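4.3 Recording a hand demonstration by remote control

Read section 4.2 first. The Milov glove must be calibrated to the person wearing it. The software will let you skip this, and you will get recordings that look fine in the list and are useless for training.

1. Clear the arm's full reach and put up the floor barrier.
2. Switch on the arm and wait for the steady status light.
3. Put on the glove and hold your hand flat, palm down, until the Neser panel shows READY.
4. Bend and straighten your fingers slowly. Compare the robot's fingers with yours, one at a time.
5. Press RECORD and do the task once, at half your normal speed.
6. Press STOP before you relax your hand.

Note: The sales sheet says one good demonstration is enough. We have not seen that. Our simplest task took 34, and we threw out the first batch of those.

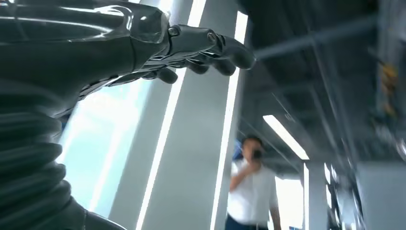 Figure 7. Hand level, back facing up, top finger extended. Wrist view.

Check the wrist view before you keep a take. Sharp fingers tell you very little, as the hand moves with the camera. Look at the background. If walls and lights are smeared into streaks, mark the take as FAST and leave it out of the first training run. The built-in quality score does not catch this reliably – Kauko Tikkanen went through 378 takes by eye and stopped trusting the score.

Caution: Anyone in the wrist view may be closer to the arm than you think. Pause if a person walks toward the barrier. Do not count on the software to stop the arm for you.

7. Play the take back at low speed with the area clear. Keep one hand on the stop button.
8. Save it under the task name, with your initials.

If the fingers lag behind yours, repeat step 3. If they still lag, see section 6. Raising the gain setting above 3 is often suggested and has only given us shaky fingers.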